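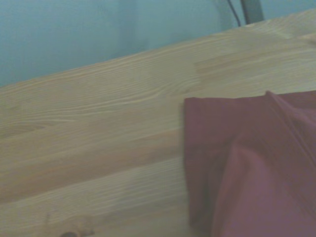
Zu Besuch bei der Roboter-AG in Ustaden

Am Samstag, 26. Januar 2019, hatte die Gesamtschule Promstead zum Tag der offenen Tür geladen. Ich bin vor allem wegen der Roboter-AG hingefahren, die ihren Raum im Nebengebäude hat. Vom Bahnhof Ustaden geht man eine Viertelstunde, der Eingang liegt auf der Hofseite.

Die AG trifft sich 2 Mal in der Woche nach dem Unterricht und nimmt Schüler ab Klasse 9 auf. Gearbeitet wird in Gruppen. Eine Gruppe schreibt die Programme, eine betreut die Kameras, die dritte führt die Versuche durch und pflegt die Tabelle. Seit Dezember läuft das Projekt »Uchida«, benannt nach dem Ordner, in dem die ersten Dateien lagen. Der Arm soll lernen, Stoff zu greifen, anzuheben und am Ende zusammenzulegen.

Bis zum Besuchstag standen 3471 Versuche in der Tabelle, davon 490 mit dem Vermerk »gefaltet«. Als gefaltet gilt ein Tuch, wenn die Kanten auf einer Seite übereinanderliegen. Über diese Regel wurde in der AG lange gestritten – einige wollten strenger zählen.
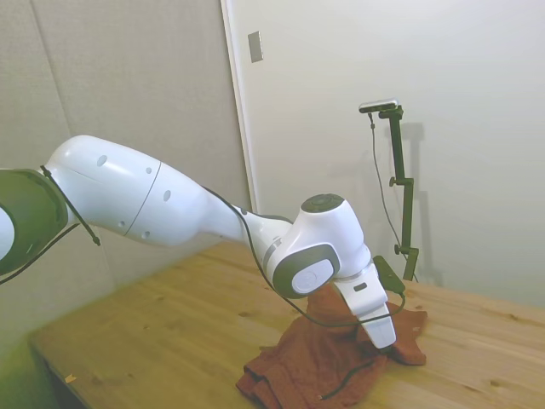 Stoff ist für den Einstieg eine schwierige Aufgabe. Ein Würfel behält seine Form, ein Tuch liegt nach jedem Griff anders da. Die AG hat deshalb mit dem Greifpunkt angefangen und das Falten zunächst zurückgestellt. Wo die Fingerspitze in das rostbraune Tuch drückt, wölbt sich der Stoff zu einer Spitze auf, und die Falten laufen von dort nach außen. An solchen Stellen lässt sich nach Auskunft der Schüler am besten zufassen. Glatt liegender Stoff rutscht ihnen häufiger weg.

Am Nachmittag gab es einen kurzen Vortrag über den Wettbewerb der Firma Oster, an dem die AG im Frühjahr teilnehmen will. Jedes Team hat dort 3 Durchgänge, gewertet wird der beste. Das Tuch stellt der Veranstalter, Farbe und Größe sind vorher nicht bekannt. Die Schüler üben daher mit verschiedenen Stoffen.

Wer mitmachen möchte, kann sich im Sekretariat anmelden. Vorkenntnisse im Programmieren werden nicht verlangt.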